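Student Robotics Gallery: Fall Term

Posted Sep 1, 2025

The Montes School of Technology is pleased to present selected work from its Introduction to Manipulation course. The course enrolled 20 students this term, working in teams under the direction of Isauro Cervantes, lead instructor, with laboratory support from Lino Ruggiero. Teams are preparing for the Kendine Student Challenge, to be held in March at the Gutby Center.

The course assignment is known as Market Basket. Each team programs a two-armed robot to take an item from a shelf with one hand while the other hand carries a basket. Scoring favors careful handling. A team loses points for a dropped item, for contact with the shelving, and for any item that shows damage when the judges inspect it at the end of the run.

Small, smooth items have been the most demanding part of the assignment. Students may choose the direction from which the hand approaches, and several teams have revised that choice more than once after reviewing their logs.

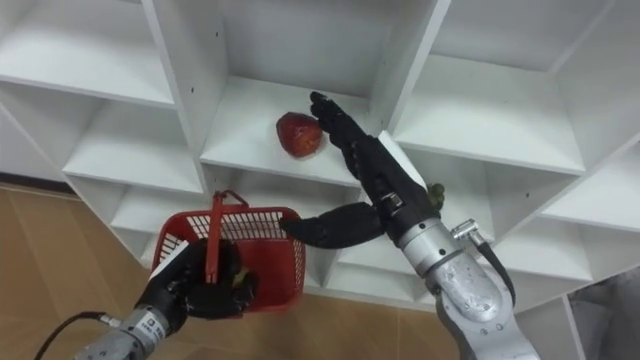 Each team receives 8 minutes on the robot per session and is expected to arrive with its code already tested in simulation. Mr. Cervantes has asked that changes made during a session be written down at the time – a rule carried over from last year, when two teams could not repeat their best results.

"Students tend to begin with the fingers," said Mr. Ruggiero. "By the middle of the term they are spending most of their time on the wrist and the forearm, and the grasp improves."

The highest practice score to date is 78, recorded by the Anetti team. The three highest-scoring teams at the end of the term will represent the school at the challenge. Scores are posted outside the laboratory after each session.

Families and prospective students who wish to attend an open laboratory session should contact the school office. Closed-toe shoes are required, and visitors are asked to remain behind the marked line while the robot is in motion.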